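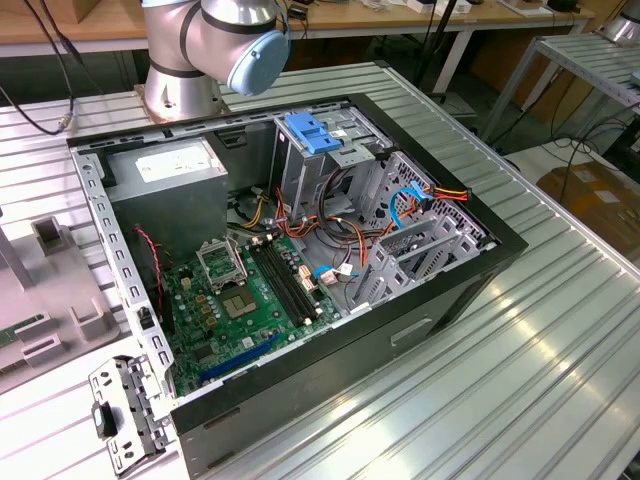

Budgeting for a second-hand arm to take old PCs apart – what am I forgetting?

Posted by Hoi-yan Cheng

Hello all! I help run a small computer reuse workshop in Brundemden and we've finally been given the go-ahead to put together a budget for a robot arm. I'm so excited I've hardly slept. The idea is to have it help strip desktop towers: memory out first, then cables unplugged, then perhaps drives if we're feeling brave. We have 164 towers waiting in the store and more arriving every month.

So far my list has the arm, a gripper, a bench to bolt it to and one fixed camera. The Ursu dealer in Tarham has a refurbished arm that looks ideal, and they're holding it for me until Tuesday. What else should be on the sheet before I send it in? I'm comfortable with PCs but this would be my first robot of any kind. Also, is it mad to buy one arm now and a second later?

Li-hua Chang
Accepted reply

Not mad at all, and what a lovely project! I did the planning for something very similar, so I'll tell you where our money went.

The arm was the easy line. The bench was the one I got wrong. I put down a price for an ordinary table and ended up buying slotted aluminium, which cost far more but lets you move things and bolt them down again wherever you like. You will move things. Our first layout lasted 3 days.

Next, fixtures. A tower on its side with the panel off seems heavy enough to stay put until something tugs at a stiff power connector, and then the whole case slides. Allow for clamps or end stops, and for printed holders to put the parts in once they're out. We print ours in grey plastic and throw away two designs for every one we keep. I'd set aside 400 for fixtures alone in the first year and expect to spend it.

Fingertips are worth a line of their own too. Ours wear, and the shape that suits a memory stick is hopeless on a SATA plug.
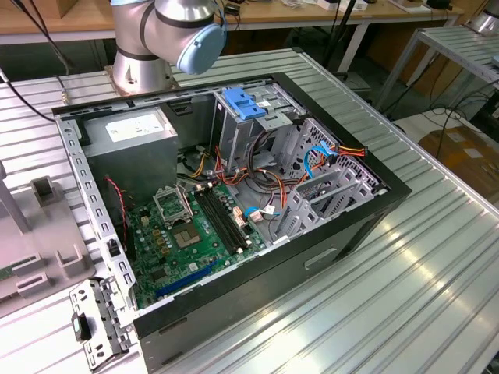
Cables are where you should be careful with your promises. Power leads are floppy and they bunch up in the middle of the case, so the camera loses sight of whatever is under them. Memory slots are much kinder: straight, rigid, and in plain view once the leads are tied back. I'd write the bid around memory and cards, and put cables down as a second stage. Loose brackets are another nuisance, so have a person take those off before the arm starts.

On the second arm – buy the bench space for it now, and the power sockets, and leave the arm itself until you know what the first one can't manage. Ask Ursu whether the controller box is included in the refurbished price. Ours wasn't!

Do come back and tell us how you get on.

Khairul Lumenta

get a spare gripper. and check the reach with the tower ON the bench, not from the brochure. the far side of a full size case is further away than you think

Yao-tsung Hsu

Agree with nearly everything Li-hua says, though I'd go for two cameras from the start. One from above and one from the side, because the drive cage hides a good chunk of the board from most angles. We added our second one afterwards and had to redo all the mounting, which was a faff.

Two more for your sheet: training time and a safety assessment. We put in 5 days of training from Bodmont and used every one of them. For the safety side get a written quote before you submit, as it depends on how close people will be standing while the arm is moving.

And keep a few scrap towers back purely for practice. It's brilliant fun watching it improve, and you won't mind so much when a slot gets snapped.

Hoi-yan Cheng

Oh, these are wonderful, thank you! The controller is NOT included, I've just rung them. Adding a line for it now, plus the second camera and a lot more for fixtures.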